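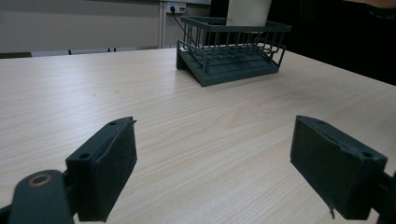 4.2 Comparing the Hudimus fingers with your old pair

Take your time with this part, friends, it's the fun bit! You'll be trying the same simple pick (a white cup standing in a dish rack is our favorite) with each set of fingers in turn.

1. Open the gripper all the way, so you can see plenty of table between the two flat inner faces.

2. Look over both fingers for scuffs and frayed bits. Scuffs are fine for a trial, but jot them down on your Trumico log sheet so you can compare later.

3. In the controller menu, choose profile 1061 and set the speed to 3. Please don't go up to 100 just yet, however tempting it is!

4. Bring the gripper toward the rack slowly, close on the cup, lift, and set it down again. Write down how it went, then swap fingers and go again from step 1.

Note: If the controller stops at 99 and sits there, press Home once and give it a moment.

Caution: Keep hands and arms well clear of the fingers whenever the power is on, and switch off before you swap them.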